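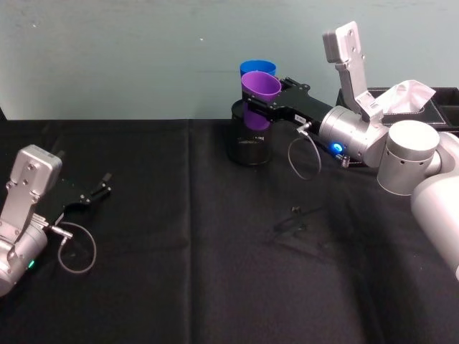

Jocelyn Yap
Member, Home and Household section

Getting scuffs off a flat painted wall without leaving shiny spots

We rent a ground floor unit in the Rathore building and have to be out at the end of the month. The walls are a pale blue-gray, flat finish, and the one behind our work table has picked up scuffs and specks over the years. The management office says the color is Nilorby 2101, but they don't have any left and they don't know who sells it now.

I tried a melamine sponge in January on a patch behind the door. The mark came off, but the patch now looks polished when the sun is low. I don't want to do that to a whole wall. Things I would like to know:

Is there a cleaner that works on flat paint and doesn't change the finish?
If I have to touch up, can a store match the color from a chip?
Should I fill the old tack holes first or leave them?

The lease says "normal wear excepted" and nothing more specific. The deposit is large enough that I'd like to get this right. I have two free weekends and a small budget. I can move the table if needed, it isn't heavy.

Posted February 20, 2021

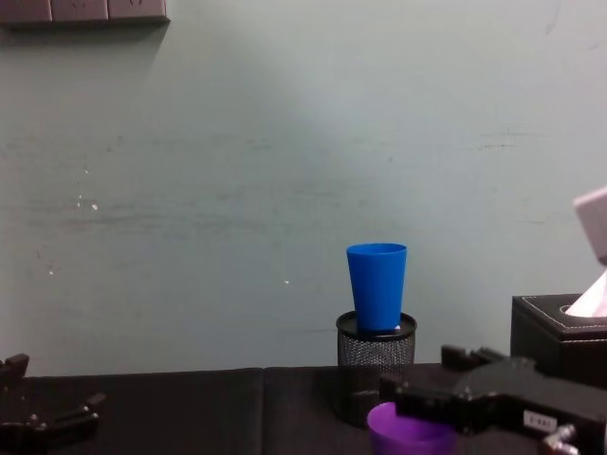
Replies

drywall_dennis
Regular contributor

Flat paint burnishes when you rub it. That is what happened behind your door. The sponge is a fine abrasive and it smoothed the surface, so it reflects more light than the rest. You can't wash that back out. It has to be painted over.

For the rest of the wall, go in this order and stop as soon as the mark is gone.

Dust the wall first with a dry microfiber cloth, top to bottom. If you skip this you turn the dust into gray streaks.

Next use lukewarm water with one drop of plain dish soap in a bowl. Wring the cloth until it is barely damp. Dab at the mark, don't scrub in circles. Blot with a second cloth that has clean water on it, then a dry one.

If that leaves a faint line, try a white vinyl eraser, the kind used for drafting. Light strokes in one direction. Test it low down in a corner and look at it the next day in side light before you do any more.

I would not use Cekex or any of the other spray degreasers on flat paint. They can lift the pigment, and then you have a pale spot with a ring around it.

On matching: yes, a paint counter can scan a chip. It needs to be bigger than you think, the size of a quarter at least, and it needs to be clean. Cut a square through the paint and the paper face of the drywall with a sharp knife, somewhere that gets covered. Behind a switch plate is the usual place. Turn the breaker off before you take the plate off. Ask for flat, not matte or eggshell. Even a perfect match will show a little against older paint, so paint corner to corner if the wall is small enough.

Fill the holes, but only with lightweight spackle and only as much as the hole takes. Press it in with a fingertip, wipe the excess with a damp cloth, let it dry overnight. If you smear it over a wide area you will need primer or the patch will show through as a dull spot.

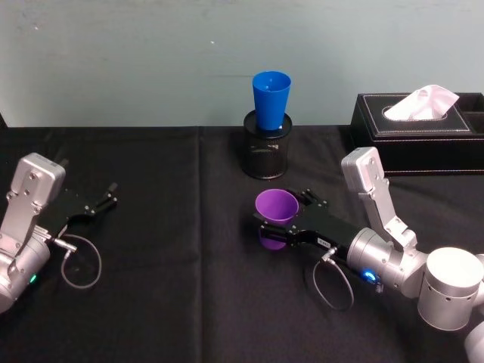 pilar_in_26
Member

I manage 3 small buildings, so this is from the other side. Before you do anything, ask the office in writing what they plan to do after you leave. A lot of places repaint between tenants as a matter of course, and in that case your touch-up just gets covered. Get the answer by email.

Also look at your move-in checklist. If the walls were already marked when you came in and it's on the form, you are not responsible for those marks. How long you've been there matters too. Flat paint has a short life in a rental and many states won't let a landlord charge full price for repainting an old coat. Look up the rule for your state, it varies a lot.

Take dated photos of each wall in daylight, once before you clean and once after.

I agree with the reply above about the degreaser. I don't agree about filling every hole. Small tack holes are wear and tear in most leases I have seen, and bad spackle is more trouble for me than the hole.

humach_fan
New member

toothpaste works for the holes, did it in my dorm. for the scuffs I used a Humach wipe and it was fine but my walls were semi gloss so maybe not the same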